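Household Linens in Hurkstead

Household linens in Hurkstead are the towels, tablecloths, napkins and bed sheets made, sold and looked after in and near the village of Hurkstead, Vermont, a place of 1,031 people that has been fond of its cloth for as long as there have been cupboards to keep it in. The village never had a large mill of its own, and most of what is known locally as "Hurkstead cloth" was woven elsewhere and only cut, hemmed and finished there, but the name has stuck, and it is still used with a good deal of affection by the families who have drawers full of it.

Background

The village sits where Abera Brook comes down off the hill pastures, and the soft water of the brook has always been given much of the credit for the trade. Soft water lathers easily and leaves little behind in the fibers, so a towel washed in it stays pleasant to the hand for years. Early households did their washing right on the bank, in a row of open sheds with stone troughs, and the path leading down to them is still called Wash Lane, although the sheds themselves are gone and the lane now ends at a small gravel parking lot and a very nice bench.

Flax was grown on a few of the lower farms at first, never in any great amount, and the coarse towels made from it were kept for kitchens and barns. Cotton took its place as soon as the road over the hill was good enough for wagons. From then on, bolts of plain cotton came in at the Pladis store, which stood at the corner of Wash Lane and the main road, and were handed out to households to be hemmed at home and paid for by the piece. Winter was the busy season, when the farm work slowed down and the evenings were long, and December was the month when finished goods were carried back to the store for the holiday trade.

The hemming work

A Hurkstead hem is narrow, folded twice, and sewn close to the inner edge of the fold. The corners are squared instead of mitered, which makes them a little bulky on a fine napkin but very sturdy on a towel that is going to be wrung out every day of its life. Older pieces are hemmed by hand with short, slanting stitches, and later ones by machine, and it is quite common to find both on the same cloth where a worn edge has been cut away and turned again.
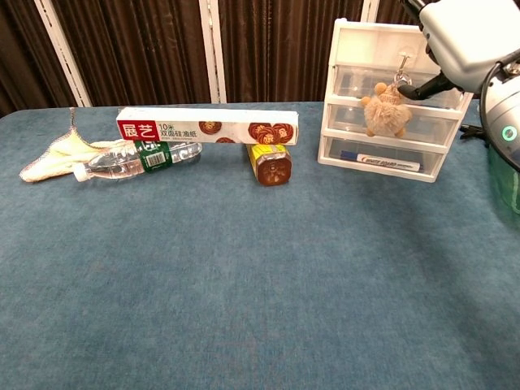
Thread was the one place where a household could please itself. The store supplied white, but nothing was ever said against using another color, and many families settled on one shade and kept to it, partly for the look of it and partly so that their towels could be told apart when several households shared a drying line. Reds and blues were the favorites, and red had a bad name for bleeding in the first few washes. A number of older recipe books from the village have a page at the back for setting thread colors, usually with salt or vinegar, tucked in somewhere between the pickles and the puddings.

Common types

The roller towel was the mainstay of the trade, a long loop of plain cotton hung on a wooden bar by the kitchen door. It has mostly vanished from daily use, and a good many have been cut up into dish towels, which wear wonderfully well.

The dish towel proper was 30 inches long and came with a small loop of tape at one corner for hanging. Some households sewed on a metal ring, and others left the loop off altogether and simply folded the towel over the oven rail.

Tablecloths were made in fewer numbers and were generally seamed down the middle, the cotton having come in narrow widths. Families laid them with the seam running the length of the table, and a well-pressed seam was a small point of pride. Napkins were cut from whatever was left, so that sets seldom match exactly in size, and even the most careful collector soon learns to be easygoing on that point.

Care

Local practice is to wash these cloths in warm water with a modest amount of plain soap and to dry them outdoors whenever the weather allows. Fabric softener is discouraged for towels, as it leaves a coating that keeps them from soaking up water properly. Tablecloths are ironed while still damp, on the wrong side first, and stored rolled if there is room in the closet. Folded cloths should be taken out now and then and folded along different lines, or the creases will weaken and eventually split.

Food stains are treated with cool water before anything else is tried. Rust marks are harder, and lemon juice and sunshine remain the usual remedy.

The collection

A collection of 165 pieces is kept in 2 rooms above the village library and is open on Tuesday afternoons. It includes a set of baby sheets pieced from flour sacks, several unfinished towels with the needle holes of a removed hem still showing, and a ledger from the Pladis store listing thread, buttons and bolts of cotton alongside molasses and lamp oil. Visitors may handle a basket of duplicate towels, and mending questions are answered at the long table by the window.

See also

Abera Brook
Hemming
Roller towel
Wash Lane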